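27 May 2026, Bultengate

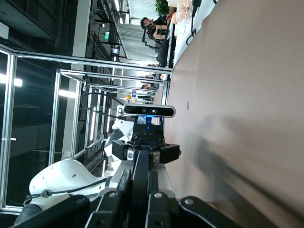 Left wrist camera, looking across at the other arm. Image is on its side, as they all are from that mount.

In by eight. Lights on, both arms homed, coffee, then straight into the camera ablation. Torben had left the overnight training finished and the checkpoints copied over with a note saying which was which, so I lost no time looking for them.

The question for this week is whether the policy needs both wrist cameras or whether we are carrying one of them for nothing. Up to now every Codar run has used the lot: fixed camera overhead, one on each wrist. Carola's view has always been that the overhead camera does most of the work and the wrists only matter for the last few centimetres before the fingers close. Mine was that the left wrist matters more than that, as it sees the other gripper from the side during the handover and the overhead one can't, because the arms get in the way. We have argued about it since the project meeting at Strobel and it was time to run the thing.

Set-up as follows. Same 240 demonstrations for every policy, same number of steps, same seed to start with. One policy trained with all the views, one without the left wrist, one without either wrist. The task is the cloth handover: right arm picks up a folded cloth, passes it to the left, left puts it down in the marked area. Each policy gets 20 trials per session, cloth placed by hand using the printed start positions, and whoever scores must not know which policy is loaded. Sabina wrote a small script that shuffles the order and hides the name until the sheet is signed off. It works well. I only wish it would stop beeping at the end of each trial.

Before starting I went through the left wrist pictures from yesterday's check recording. The other arm is well placed in them, with its gripper and the depth camera over it both in view, and there is a good stretch of bare tan table for the cloth. There is also a lot of room in them. You get the frame, the ceiling lights, somebody at the desk at the back, the plant, the exit sign. I had not thought much about how much background this camera takes in when the arm is held like that. The overhead view has almost none of it. If the policy is leaning on the background at all, this is the view it will come from, and that would be a different result from the one I was hoping to write up.

I mentioned this to Yutong over lunch and she said to test it directly. Her idea is to keep the same policy with all cameras, but at run time blank out everything in the wrist view beyond the table, then compare. It needs no new training. She had done something like it at Wullent on a bin picking task and found that the policy fell apart when the background went, even though it had no business caring. I said ours was trained over many days with people coming and going, so it ought to have learnt to ignore them. She said that was what they had thought as well.

Afternoon: first two policies done, all cameras and no left wrist. I scored, Torben ran the machine. Scores unblinded at the end of the second block. The full policy was ahead, as expected, but the gap was smaller than I wanted and most of it was in one place. Without the left wrist the robot picks up fine. It brings the cloth across fine. Then the left gripper comes in slightly high and closes on nothing, waits, and closes again. On some trials it got hold of the cloth the second time, and under our rules that still counts as a success. So the score sheet makes the two policies look closer than they did from where I was standing.

I think the scoring has to change. Carola disagrees, on the grounds that you do not change the measure after seeing the numbers, and she is right about that in general. We settled on keeping success as the main figure and adding time to handover as a second one, taken from the logs so that it does not depend on anybody's eye. The logs go back to the start of the project, so the older runs can be treated the same way. I have written down today's decision and the reason for it in the shared notes, so it can't be said later that we slipped it in.

The third policy (no wrists) did not get run. The right gripper started reporting a position error near full close and Torben wanted to look at the finger mounting before carrying on. A bolt had worked slightly loose. He tightened it, ran the calibration again and it came back within limits, but by then it was too late to start a block that should not be split across a recalibration. It also means I need to repeat a few trials of the full policy tomorrow, to check that the arm behaves as it did before he touched it. Annoying but there is no way round it.

Anneliese rang at five about the June report. She wants a paragraph and one chart. I told her she can have the paragraph now and the chart when the third policy and the masking test are in. She asked whether the answer was going to be yes or no on the second wrist camera. I said probably yes, keep it, but that I did not yet know why, and she wrote down yes.

Left the masking job running on the saved episodes before I went — 2000 frames to start with, to see whether the table edge is found properly when the arm is tilted. Sabina is going to check a handful by eye in the morning.

To do tomorrow: repeat trials on full policy, no-wrist block, look at Sabina's masks, ask Torben for more thread lock, turn off the beep.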